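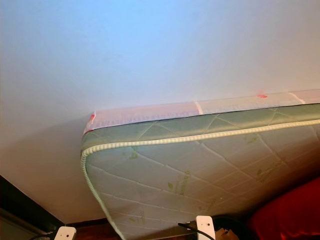 Why do mattresses have diamond-shaped stitching?

The stitching holds the layers of the cover together. Without it, the soft filling under the fabric would slide around and form lumps. Sewing this way is called quilting.

How quilting works

A quilted mattress cover has at least two layers: fabric on the outside and a soft filling, often foam or fiber, beneath it. A sewing machine with many needles stitches through all of the layers. Each seam pulls the fabric down. The filling between the seams puffs up.

When slanted seams cross each other, they make diamonds. A pattern of crossing lines is called a lattice. Other covers have squares, waves or circles. All of them do the same job. Small diamonds make a firmer surface, and large diamonds make a puffier one.

The parts of a mattress

The wide, flat face is called the panel. This is the part you lie on. On the mattress shown, the panel is pale gray-green, with faint green prints that include a small leaf.

The narrow band around the side is called the border. It can be quilted too, and it may be a different shade from the panel. This one is a darker sage green.

The thick edging between the panel and the border covers a seam. Edging of this kind can be flat, like a ribbon, or round, like a cord. It has to bend around every corner without wrinkling, so corners are sewn slowly.

What the plastic is for

Fabric soaks up water and picks up dust. Plastic wrapping keeps both out while a mattress is stored and moved. Tape holds the wrapping closed. An adult should take the plastic off before anyone sleeps on the mattress, and should put it away at once. Plastic sheets are never toys. They can block a person's breathing.

Try it: paper towel quilting

You will need two squares of cotton cloth, 20 centimeters on each side, one folded paper towel, a blunt needle and thread. Ask an adult to help with the needle.

1. Put the paper towel between the cloth squares.
2. Sew slanted lines 2 centimeters apart.
3. Turn the cloth and sew lines that cross the first set.
4. Pinch the top layer and pull it sideways.

Compare it with a second stack that has no stitches. Write down which filling moved farther.

Words to know

Border: the side band of a mattress.
Lattice: a pattern of crossing lines.
Panel: the top or bottom face of a mattress.

Text by Nadège Pichon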